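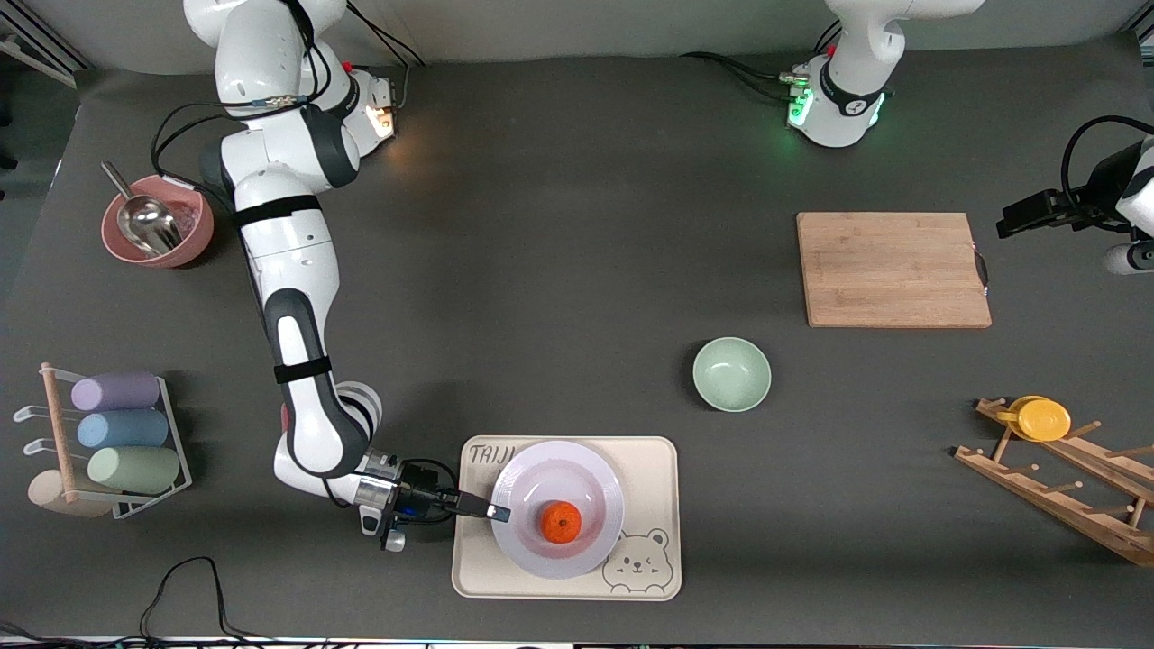 Got a two-arm tabletop cell in the back of our shop in Vasville and the right arm keeps missing low since I re-ran the cables. Job is simple, pick fruit off a plate, put it in a bowl, then put the plate away in the rack. With the fingers down over the left rim of the white plate like that, orange sitting in the middle, it should have room to close on the fruit. Instead the fingers drag on the plate and shove the whole tray along. Left arm is fine. Same gripper on both, same two black fingers, same script mirrored over.

What I did before it started: pulled the right arm off its mount to get at a connector, put it back, zip tied the camera cable to the upper links because it kept snagging. Ran the homing routine after. No errors. Shoulder light on the right one comes up orangey white and the left one has a green ring, don't know if that means anything, manual is a bad translation and the light table is missing a page.

Things I already tried:

- re-homed it, twice
- new finger pads
- slowed it to 30 percent, still drags, just slower
- put a shim under the tray (made it worse, obviously)

The miss is always low and always a little toward the wall. Near the base it's almost ok. Out at full reach it's bad. Do I need to redo the whole calibration or is there a quicker fix? Would like it going again by Saturday. Arms are both Disach, older ones, controller is the Kobzar box.

posted by tablecell_vas

greasegun_lou

Low, and worse the further out you go — that's tilt at the base. You took it off the mount and it didn't go back flat. Seen it plenty. A paint chip or a bit of old threadlocker under the foot is enough. At the shoulder it's nothing, at the end of the arm it's a finger's width.

Homing will not catch this. Homing only tells the joints where their own zero is. It has no clue if the whole arm is leaning.

Do this in order:

1. Park the arm, power off at the wall, wait for the lights to go out. Support the arm with something before you loosen anything. Brakes or no brakes.
2. Take the base bolts out and lift it. Wipe both faces. Run a flat file over the plate, lightly, you're only knocking off high spots.
3. Look at the cable where it exits the base. If it got trapped under the edge when you set it down that's your lean right there. Also check the jacket, if it's crushed replace it, don't tape it.
4. Bolts back in finger tight, all of them. Then snug in a cross pattern, bit at a time. Final torque is on the sticker on the side of the base on most of these. If yours is gone go by your bolt size and the mount material.
5. Power up, home, then touch-off test. Move the fingertips down to a sheet of paper on bare table close to the base, then again at full reach. If the paper just grips at the same Z both times you're good.

If step 5 passes, put the tray back and re-teach the pick height only. You don't need the full calibration.

And take the shim out before you test. If the shim stays in you'll be re-teaching to a lie and then wondering why the rack drop is off next week.

Other thing. The zip ties. You have a camera on that gripper and the cable loops along the upper links. Bend the elbow all the way each direction by hand (power off) and watch the loop. If it goes tight at any point the arm is fighting its own cable and some controllers will just let it sag a bit and call it close enough. Velcro is better, leave a loop you can get two fingers through at each joint.

bromholm_nights

Could be the camera to. If your pick position comes from the wrist camera and not from taught points then it doesn't matter how flat the base is, you bumped the camera bracket when you were tying the cable. Mine did the same thing. Everything looked fine on screen, grabbed beside the part every time.

Easy check, turn vision off and send it to a fixed point. If it still hits low its the arm. If it goes right where it should its the camera, and then you only need to redo the hand-eye routine, takes me 12 minutes with the printed board.

Also I would not worry about the lights. Mine are different colors all the time. Edit: ok somebody sent me a message that I shouldn't say that. Check what your firmware says they mean. On the Kobzar there's a status page under Service that spells it out in words for each arm so you don't need the missing page.

dishrackdan

just recalibrate the whole thing, you'll end up doing it anyway. 4000 hours on mine and I do it every August whether it needs it or not

also those cutting boards slide. put rubber feet on it

tablecell_vas

Update — it was the base mostly. Did the vision-off check first since it was quick, still hit low, so not the camera. Pulled the arm. Black crumb of old threadlocker stuck under the back corner and the power cable was half under the foot too, flat spot in the jacket, new one is ordered and I had a spare that's long enough for now.

Cleaned it, bolted it back cross pattern, paper test was good close in and still a hair low all the way out. Then cut the zip ties like greasegun said and did velcro instead. Paper grips the same at both ends now. Retaught the pick height, put speed back up, ran it 47 times without a drag. Rack drop was a little high so I retaught that as well, two minutes.

Service page says right arm was in "hold, not referenced" or something like that before the re-home. Says ready now. Wish I'd known that page exsisted.

Shim is in the trash. Will get to the rubber feet.

greasegun_lou

Good. Check the bolts again after a week of running, they settle. Mark them with a paint pen so you can see if one moves.

Related topics
Gripper closes but won't hold round items
Kobzar box loses arm two after power cut
Paper test vs dial indicator for touch-off
Disach shoulder cover, how to get it off without breaking the tabs
Cable loops on short arms — how much slack?
Wrist camera blurry in the morning, fine by noon
Bromholm mount plates, any good?
Re-teach one point without wiping the program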